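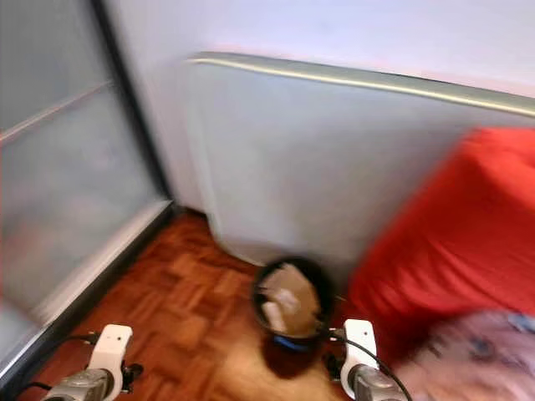
침실 구석에서 두 손으로 배우는 일

저는 4월부터 Skestard에서 원격 조종 일을 합니다. 회사에서 제 직함은 '시연자'입니다. 한국 친구들에게 이 말을 하면 마트에서 만두를 굽는 사람이냐고 묻습니다. 그래서 요즘은 그냥 로봇에게 집안일을 보여 주는 사람이라고 대답합니다. 한국어로 길게 쓰는 연습도 할 겸, 이번 달에 한 일을 여기에 적어 두려고 합니다. 틀린 표현이 있으면 댓글로 고쳐 주세요.

지금 맡은 과제의 이름은 '침실 바닥'입니다. 이름은 단순한데 안에 여러 가지 작업이 들어 있습니다. 바닥에 있는 둥근 통에 물건을 넣기, 통에서 물건을 꺼내기, 통을 두 손으로 잡아서 옮기기, 침대에서 내려온 천을 다시 위로 올리기. 저는 조종대 앞에 앉아서 양손에 손잡이를 하나씩 쥐고, 머리 쪽 카메라의 화면을 보면서 움직입니다. 제가 손잡이를 오므리면 로봇의 집게도 오므려집니다. 말로 쓰면 쉬워 보이지만 첫 주에는 제 손이 제 손 같지 않았습니다.

제일 힘든 것은 깊이입니다. 화면에서는 집게가 통의 바로 위에 있는 것 같은데, 내려 보면 통보다 앞쪽의 마루를 누르고 있습니다. 사람은 평소에 물건까지의 거리를 생각하지 않고 손을 뻗습니다. 저도 그랬습니다. 그런데 조종대에서는 매번 생각해야 합니다. 저는 지금 바닥의 무늬를 자처럼 씁니다. 쪽모이 마루는 작은 나무 조각의 방향이 번갈아 바뀌니까, 집게 끝이 몇 번째 조각 위에 있는지를 보면 대충 거리를 알 수 있습니다. 이것을 Apostolos Fragkou 씨에게 말했더니, 그분은 마루가 없는 방에서는 어떻게 할 거냐고 물었습니다. 좋은 질문이었습니다. 그 다음 날부터는 집게의 그림자도 같이 보고 있습니다.

구석에 있는 물건은 가운데에 있는 물건과 완전히 다른 문제입니다. 침대와 미닫이문 사이처럼 좁은 자리에서는 두 팔이 서로의 길을 막습니다. 오른쪽 집게가 통에 더 가까우면 저도 모르게 오른손만 쓰게 됩니다. 오른손잡이라서 더 그렇습니다. 하지만 그렇게만 하면 로봇도 오른손만 배웁니다. 실제로 제 초기 기록으로 학습한 정책은 통이 왼쪽에 있어도 오른팔을 길게 뻗었습니다. 화면으로 그것을 보는데 부끄러웠습니다. 제 버릇이 그대로 거기에 있었습니다.

그래서 규칙을 하나 만들었습니다. 시작하기 전에 어느 손으로 할 것인지 먼저 소리 내어 말합니다. "왼손." 그리고 왼손으로 끝까지 합니다. 중간에 마음이 바뀌면 그 기록은 버립니다. 두 손이 다 필요할 때는 "왼손 고정, 오른손 집기"라고 말합니다. 조종실의 다른 분들은 제가 혼잣말을 하는 줄 알았다고 합니다. 지금은 두 명이 더 따라 합니다.

속도 이야기도 쓰고 싶습니다. 처음에 저는 천천히 하는 것이 좋은 시연이라고 믿었습니다. 통에 닿기 전에 멈추고, 확인하고, 또 조금 내려가고, 또 멈추었습니다. 사람이 보기에는 조심스럽고 예의 바른 동작입니다. 그런데 학습한 로봇은 멈추는 것도 배웠습니다. 통 앞에서 가만히 서 있는 시간이 길었고, 어떤 때는 다시 출발하지 않았습니다. 제가 왜 멈추었는지는 기록에 없으니까 당연한 일입니다. 기록에는 카메라 화면과 관절의 각도가 있고, 제 머릿속의 "잠깐만"은 없습니다.

그 후에는 멈추고 싶으면 시작 전에 멈춥니다. 숨을 한 번 쉬고, 길을 머릿속으로 그리고, 그 다음에는 보통 속도로 갑니다. 조금 빗나가도 움직이면서 고칩니다. 이렇게 고치는 동작은 버리지 않습니다. Apostolos 씨의 말로는 그 부분이 제일 쓸모 있다고 합니다. 깨끗하게 성공한 기록만 있으면 로봇은 빗나갔을 때 돌아오는 법을 모른다고 합니다. 저는 학교에서 지우개를 많이 쓰는 아이였기 때문에, 틀린 자국을 남기라는 말이 아직도 조금 어색합니다.

구겨진 물건은 또 따로 연습이 필요합니다. 상자나 컵은 모양이 정해져 있어서 어디를 잡을지 금방 압니다. 종이나 천을 구겨 놓으면 잡을 곳이 매번 바뀌고, 한 번 잡았다가 놓으면 또 다른 모양이 됩니다. 저는 높이 솟은 부분을 찾아서 집게를 수직에 가깝게 넣고, 닫은 다음에 살짝 들어 봅니다. 따라 올라오면 계속 가고, 미끄러지면 방향을 돌려서 다시 잡습니다. 통 안에 있을 때는 벽이 있어서 집게를 벌릴 공간이 부족합니다. 그럴 때는 처음부터 조금만 벌리고 들어가야 합니다. 이것을 몰라서 첫 주에 통을 여러 번 밀어 버렸습니다.

천은 종이보다 어렵습니다. 침대보처럼 큰 천은 한쪽을 들면 다른 쪽이 따라오고, 팔의 케이블 위로 내려앉을 때도 있습니다. 케이블이 걸리면 바로 중지 버튼을 밟아야 합니다. 한국어로 '밟다'의 발음이 저에게 어려워서, 교육 시간에 이 문장을 크게 읽을 때 다들 웃었습니다. 중지 버튼은 발밑에 있습니다.

기록은 Plurkamstead라는 프로그램에 저장합니다. 이번 과제에서 제 이름으로 저장된 시연은 423개이고, 그 중에서 56개는 제가 직접 버림으로 표시했습니다. 손을 바꾼 것, 오래 멈춘 것, 그리고 시작할 때 통의 자리를 옮기는 것을 잊은 것입니다. 마지막 것이 제일 아깝습니다. 동작은 좋았는데 통이 계속 같은 자리에 있어서, 로봇이 눈으로 찾을 필요가 없었습니다. 눈을 감고도 할 수 있는 시연은 많이 있어도 별로 도움이 안 됩니다. 지금은 통을 문 쪽으로, 침대 쪽으로, 구석 깊은 곳으로 바꾸고, 베개나 옷 같은 것도 조금씩 다르게 놓습니다.

과제의 목표는 한 사람당 300개였습니다. 버린 것을 빼도 이미 넘었지만, 왼손으로 한 것이 적어서 저는 조금 더 하겠다고 했습니다. 팀장님은 손목이 괜찮으면 하라고 하셨습니다. 손목은 괜찮습니다. 목이 조금 아픕니다. 화면을 볼 때 자꾸 고개를 앞으로 내밀게 되는데, 제가 고개를 내밀어도 로봇의 카메라는 가까이 가지 않습니다. 알면서도 매일 합니다.

일을 하면서 제 집에서도 이상한 습관이 생겼습니다. 저녁에 방을 치울 때 양말을 집기 전에 각도를 봅니다. 위에서 잡을지 옆에서 잡을지 생각합니다. 아내는 제가 양말 앞에서 너무 진지하다고 합니다. 그리고 제 손가락이 얼마나 많은 일을 하는지 처음으로 느꼈습니다. 양말이 미끄러지면 새끼손가락이 먼저 알고 막아 줍니다. 집게에는 새끼손가락이 없으니까, 저는 조종대에서 그것을 눈으로 대신해야 합니다.

고향의 어머니에게도 전화로 이 일을 설명했습니다. 어머니는 Harju의 오래된 집에 사시고, 로봇 청소기도 싫어하십니다. 제 설명을 다 들으시고는, 그러면 그 로봇은 너처럼 방을 치우게 되는 거냐고 물으셨습니다. 그렇다고 했더니 한참 조용하셨습니다. 제 어릴 때 방을 기억하시는 것 같습니다.

다음 과제는 Lillirine이라는 이름이고, 서랍을 여닫는 작업이라고 들었습니다. 서랍은 손잡이를 잡은 다음에 똑바로 당겨야 해서 팔 전체의 방향이 중요하다고 합니다. 옆자리에서 먼저 해 본 분은 손잡이가 작은 서랍부터 하지 말라고 하셨습니다. 혹시 비슷한 일을 하시는 분이 있으면, 왼손 연습을 어떻게 하셨는지 알려 주세요. 저는 요즘 점심을 왼손 젓가락으로 먹고 있는데, 콩자반이 나오는 날에는 오른손으로 바꿉니다.

Lenni Väisänen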